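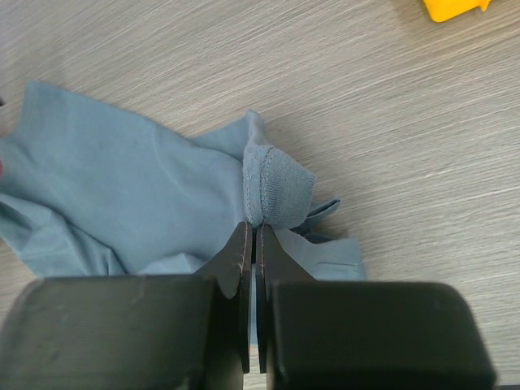 Light blue garment, crumpled, on the gray tabletop.

Flinero: a small collection of laundry on a table

README, last touched in November

What this is

Flinero is a set of picture sequences of clothes being picked up, straightened and folded on one table. If you have ever wanted to look at a great many T-shirts without having to own them, welcome. The clothes came from Sotau, a secondhand shop that sells by the bag, and they were chosen by reaching into the bag.

Contents

There are 300 sequences, sorted into 9 folders by garment type. Seven of the folders are sensible. The eighth is called "tops_other" and holds everything we argued over, including a thing that is either a long vest or a short dress. The ninth is socks. Please don't write to us about the socks.

Each sequence folder has the pictures, a plain text note on the garment (type, color, fabric as far as the label could be read), and a fold score.

How garments start out

Every garment is dropped from elbow height and left however it lands. Early on we arranged the heaps by hand, and they came out looking like a department store's idea of a mess. Dropping is quicker and far less tasteful.

Where a cuff, hem or collar can be made out, the note says so under "edge". Ribbed cuffs are easier to spot than plain hems. Thin jersey is the worst of the lot – it curls up on itself and passes off its inside as its outside.

Fold score

Scored 0 to 10 by one person, after the last fold:

0 – still a heap
4 – a heap with ambitions
7 – fine for a drawer
10 – fine for a drawer your mother-in-law might open

No garment in the set has a 10. Scores in "socks" are blank.

The table

All sequences use the same table, code name Mornby, after the street it was carried home from. It has a pale gray wood grain. Pale blue and light gray clothes don't stand out on it nearly as well as we'd hoped, and by the time we admitted this, folder three was finished. Bare-table pictures are kept in "blank_top" for anyone who wants to subtract the background.

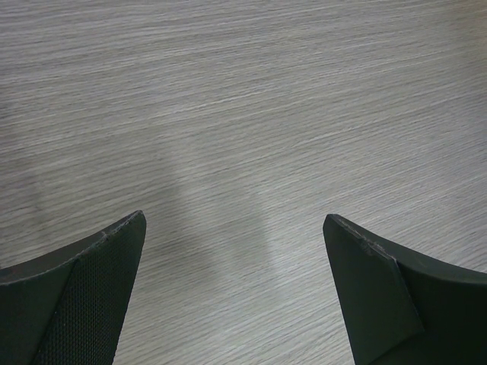

Emiliano Pacheco wrote in to ask whether the grain always runs the same way, as he was using it to work out how far a sleeve had been turned, and he added that anyone who scores a folded polo shirt at 7 has never had to iron one. The direction changes between pictures, so please don't use it as a ruler. The polo has been rescored to 6.

Known problems

"Navy" and "black" were labeled in the evening under a yellow bulb. Treat them as one color.

Two shirts in "tops_long" are the same shirt, before and after it shrank.

Credit

Cite as Flinero, Fuentealba workroom. Corrections go in the issues list. Spare socks can stay where they are.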